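Section 3: Hanging patterned paper in alcoves and small lined spaces

3.1 Scope

This section covers the use of Clirnitar ready-mixed paste with patterned papers in alcoves, box rooms, cupboard interiors and similar three-sided spaces. Preparation of bare plaster is dealt with in Section 2. Vinyl papers and papers with a foil backing need the heavy grade and are not covered.

3.2 Before you begin

1. Check that every roll carries the same batch number. Rolls from different batches may differ in shade even where the pattern is identical.
2. Read the symbol on the label to find out whether the pattern is a straight match or a drop match. For a drop match, the next length is moved down by half the repeat.
3. Measure the height of each wall at both ends. Use the larger figure and add one full repeat.
4. Wipe the pasting table and let it dry.

Note: Large floral papers hide small faults in the wall but show faults in matching. Lay two lengths side by side, face up, before cutting any more.

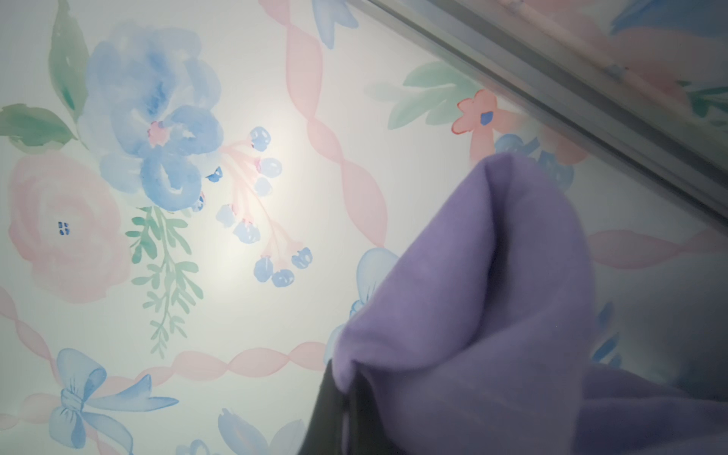

Seon-mi Heo

3.3 Sizing the wall

New plaster and old distemper draw water out of the paste too quickly. Apply a coat of size first.

1. Pour 500 ml of Clirnitar into a clean bucket.
2. Add cold water a little at a time, stirring, until the mix runs freely off the brush.
3. Brush on one thin coat, working from the top of the wall downwards.
4. Leave until dry to the touch. In an unheated room this may take overnight.

Caution: Do not size over flaking paint. Scrape back to a firm edge and fill first.

3.4 Setting out

1. Find the centre of the back wall and mark it in pencil near the top.
2. Hang a plumb line from the mark and draw a faint line down the wall.
3. Hold a dry length against the line. Move it up or down until no main motif is cut through at the top.
4. Mark the top of the repeat on the wall. All later lengths are matched to this mark.
5. Work outwards from the centre line to each corner in turn.

On trellis and ribbon designs the eye follows the diagonal. An error of 3 mm at the first join will be plain to see by the fourth. If the ceiling is out of level, keep the pattern true to the plumb line and lose the difference in the top trim.

3.5 Corners

Never take a full width round an internal corner. The paper will pull away as it dries and leave a hollow.

1. Measure from the last length to the corner at the top, middle and bottom.
2. Add 15 mm to the largest measurement and cut the length to that width.
3. Hang the cut length and brush the surplus round on to the next wall.
4. Drop a fresh plumb line on the side wall.
5. Hang the offcut to this line, covering the surplus and matching the pattern as closely as the corner allows.

Where a metal post or trim is fitted in the corner, stop the paper at the metal on both sides. Trim with a new blade held against a steel rule. Clean paste off the metal at once with a damp cloth.

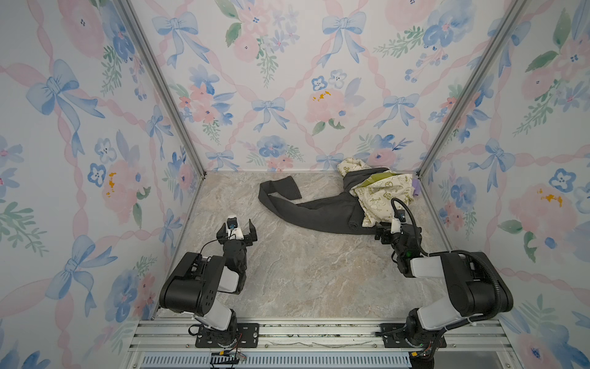

3.6 Bottom edges and trims

1. Brush the paper down to the floor or skirting.
2. Crease it with the back of the scissors.
3. Peel back roughly 200 mm, cut along the crease and brush the edge home.
4. Where there is an edge strip, cut to the upper edge of the strip. Do not tuck paper behind it unless the strip can be taken off and refitted.

Caution: Paste makes smooth floors slippery. Lift drips as you go.

3.7 Checking the finished work

Look at the paper from the doorway or open side, first by daylight and then with a lamp held close to the wall. Lifted joins may be stuck down with a small brush and a seam roller. Do not roll embossed papers. Bubbles still present after the paper has dried should be slit with a blade, pasted and pressed flat.

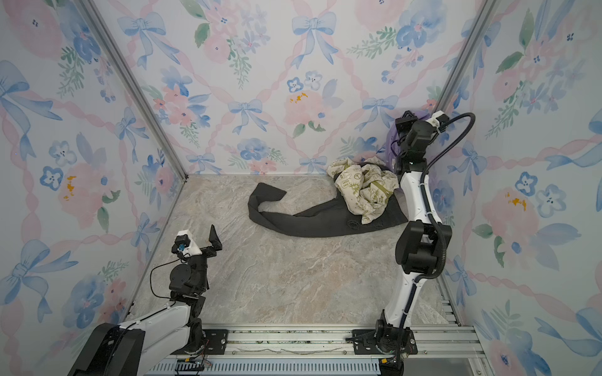
Fig. 3. Floral ribbon paper on back and side walls, with a marble-patterned floor.

3.8 Storage

Replace the lid firmly. Keep from frost. When ordering a further tub, quote stock number 3153.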